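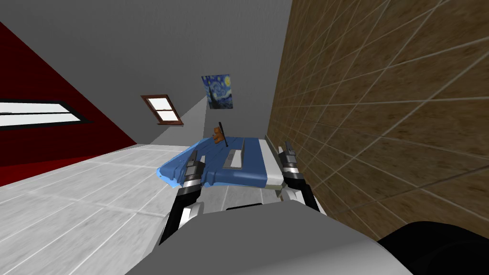
1/ Marmalade, a thread

It's March 21, 2024 and the last of the January marmalade has gone on somebody else's toast. I don't wish to discuss whose. I do wish to discuss what I did differently this year, as three of you asked and one of you was rude about last year's batch.

2/ Last year's batch, for the record, could be poured. I sent a jar to Didier Bailly, who thanked me for the "orange sauce" and put it on a duck. He said the duck was very good. I have thought about that duck more often than is healthy.

3/ So. Seville oranges, the ugly ones. You want them knobbly and a bit sour about the whole business. I bought 16, which came to slightly more than I needed, and the spare ones went into a bowl where they looked handsome for a week and then didn't.

4/ I use the whole fruit method now. Scrub them, put them in the biggest pan you own, cover with water, lid on, simmer until a skewer goes through the skin with no argument. Mine took two and a half hours. The kitchen windows ran like a swimming baths.

5/ Let them cool properly. I mean it. I halved one after 40 minutes, full of confidence, and it got me in the eye.

6/ Scoop the insides back into the cooking water, pips and all, and boil that for ten minutes. Then push it through a sieve. This is where your set comes from and it's also where your good mood goes. Dilruba Sikder uses a square of old muslin and squeezes it like she's wringing out a flannel. Her marmalade sets, so I've stopped making remarks.

7/ Slice the peel as you like it. I started with elegant slivers and ended with something closer to roof slates. Nobody sends back toast over the width of the peel.

8/ Sugar. Look away if you're squeamish. I used 3000 grams across two pans, plain granulated, warmed in a low oven first so it melts without sulking. Stir over a gentle heat until you can't feel any grit under the spoon. Only then turn it up.
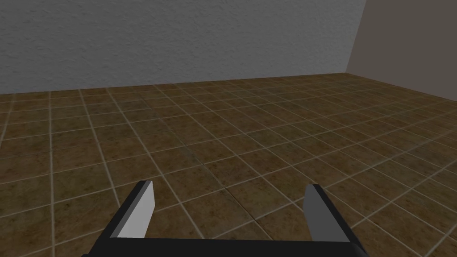 A quiet corner of the floor.

9/ Now the boil. Last year I trusted my thermometer, a Flatovell with a clip that doesn't clip. It announced setting point while the stuff was still plainly soup. This year it stayed in the drawer and I used cold saucers.

10/ Four saucers in the freezer. Teaspoon of marmalade on one, wait a minute, push it with your finger. Wrinkles: done. No wrinkles: five more minutes, next saucer. Take the pan off the heat while you test or you'll be testing toffee. I know what testing toffee is like, thank you.

11/ Rest it for a quarter of an hour before you pot it. If you don't, all the peel floats up and you get a jar that's half marmalade and half orange jelly with ambitions.

12/ Jars washed, then into the oven to get hot. Lids boiled. Labels written afterwards, when you're tired, which is how one of mine came to say "marmelade 2301". I meant 23/01. It looks like a wine for robots in the future.

13/ Questions so far. Can you use ordinary oranges? Yes, with a couple of lemons, and it'll be pleasant and sweet and you'll wonder why you bothered. Can you cut the sugar? A bit, then keep it in the fridge. Whisky? One spoonful per jar, at the end. I measured mine by looking the other way.

14/ Didier has had his jar. He reports that it doesn't come off the spoon when you turn it upside down, and that he's rather sorry about the duck.

15/ Rhubarb next, if the patch behind the shed gets a move on. Ginger or no ginger? Replies open, be civil.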